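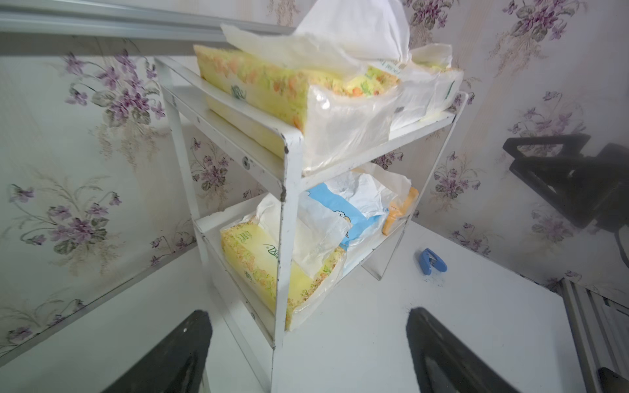 Slide 1. Two-tier rack on a white desk, tissue packs on both shelves.

Speaker notes, Rizwan Sheikh, Pernwood staff session: keeping small supplies in small spaces

Leave slide 1 up while people sit down. Start at 2:10 even if the back rows are still filling.

Open with the survey. We asked 161 desk users at the Gerkimen and Bitasar offices what they reach for most in a day. Tissues came second, after pens. Ask the room who keeps tissues in a drawer. Wait for hands.

Point to the rack. Flat metal strips, white paint, open shelves. The paint is chipped at the front corners. I would still use it. Scuffs don't matter on something that holds tissues, but check that the screws on the side are tight before you load it.

Top shelf: the big yellow pack is already open with a tissue pulled up. A second pack in white plastic is behind it. My rule is one open and one spare on the same shelf. Mention that here both shelves have an open pack. For one person at one desk, I would finish one before starting the other.

Bottom shelf: another yellow pack, then the blue and white bag with the cartoon on it, then the orange packet at the back. Ask: could you get the orange packet out without moving the bag? Let two or three people answer. Suggest turning soft bags sideways or giving them the end spot, where they can slump without blocking anything.

Stapler: it sits on the desk beside the rack. Fine by me. Heavy or hard things can stay on the desk top if they are used daily. Wipe under them when you wipe the desk. There are scuff marks and bits of debris around this one.

Corners. A rack in a corner takes up the part of the desk you can't write on anyway. At Bitasar we moved 23 racks into corners in November and only one person asked for theirs back.

Skip if short on time: the Roy shelf liners. They cost more and they slide.

Next slide is the drawer layout. Handout goes around now, 41 copies, so ask people to share. Questions at the end, 12 minutes.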